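Ganley District Map Kit, 2018 edition

I draw these maps myself, and I started because my own town of Amthorpe got split between two state senate districts and I couldn't find a printed map that showed the line street by street. So I made one! The kit has six folded sheets, one for each part of the county, plus a street index.

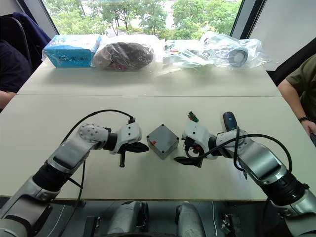
CAMPAIGN & CANVASSING SUPPLIES

Lines are current as of September 23, 2018. If the legislature redraws anything in February, I'll mail you the changed sheets free (just keep your order number).
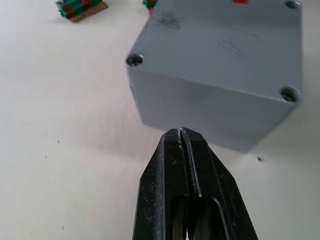

The paper is a heavy matte stock that takes pencil and folds flat, and I've carried my own set door to door for nearly five months. I do put mine away between walks, though. A gray plastic box with rounded edges and screw holes in the corners of the top is the sort of thing I'd trust over a tote bag when it rains. Boxes aren't included, sorry!

Ships from Amthorpe in a flat mailer.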